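Rubrique : Visites et sorties — Patrimoine et métiers

Une journée à la verrerie Lismont

J'avais réservé ma place à la visite de novembre depuis longtemps, et je suis arrivée avec presque une heure d'avance, ce qui est mon habitude. La verrerie Lismont se trouve derrière l'ancienne gare, au bout d'une rue sans trottoir. On entre par la cour et l'on donne son nom à l'accueil, où Danuta Piątek distribue les lunettes de protection. Notre groupe comptait neuf personnes, dont deux étudiants en céramique qui prenaient beaucoup de notes.

La première partie se passe dans la halle du four. Il faut imaginer une chaleur très sèche, qui prend d'abord au visage et ensuite aux mains. Le maître verrier, Jarosław Mazurek, travaille presque sans parler. Il cueille le verre au bout de la canne, le tourne, souffle un peu, le tourne encore. J'ai appris le mot « mailloche », que je ne connaissais pas : c'est un outil en bois creusé, que l'on garde mouillé et qui sert à arrondir la masse. La pièce terminée part à l'arche de recuisson, où elle refroidit lentement jusqu'au lendemain.

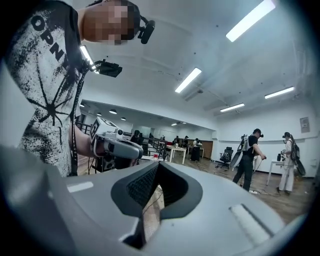
Ensuite nous sommes montés à l'atelier de taille, que j'ai préféré. Grażyna Szulc y grave des verres à pied depuis sa formation, avec une petite roue de cuivre et une pâte abrasive. Elle trace d'abord le décor au feutre, puis elle le suit à la roue, et le trait reste mat. Je lui ai demandé combien de temps demande un service complet. Elle m'a répondu que cela dépend surtout des feuillages, parce que les feuilles fatiguent les yeux — les lettres sont plus simples.

Le registre des modèles est conservé dans la même pièce. Il contient 3316 dessins numérotés, et l'on peut en feuilleter quelques-uns avec des gants de coton. Le service Mondosska, qui a rendu la maison connue dans la région, y occupe plusieurs pages. Les premières sont corrigées au crayon, d'une écriture très serrée que je n'ai pas pu lire entièrement. J'aurais voulu rester plus longtemps devant ces pages, mais la pause était déjà annoncée.
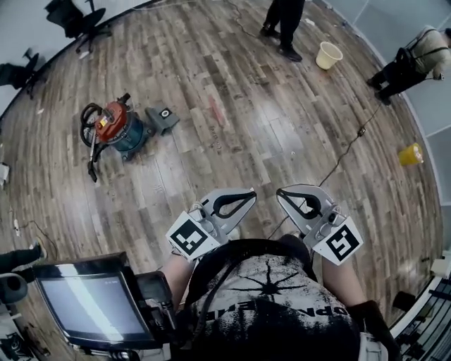

Le plancher aux tons gris, bruns et beiges.

L'après-midi était plus libre. Przemysław Pawłowska a fait un exposé sur la composition du verre et sur les couleurs : le cobalt pour le bleu, le fer pour certains verts. Il a parlé un peu vite pour moi, mais ses échantillons passaient de main en main et cela aidait beaucoup. Le magasin vend des pièces de second choix à partir d'environ 300 couronnes. J'ai pris une carafe avec une petite bulle dans le col, et je ne regrette pas.

Quelques remarques pratiques. Il vaut mieux mettre des chaussures fermées, car on les exige à l'entrée du four. Le café est servi dans la cour, même en novembre, donc il faut garder son manteau à portée de main. La visite se fait en français le lundi seulement.

Contact de la rédaction — Tous droits réservés — Retour en haut de page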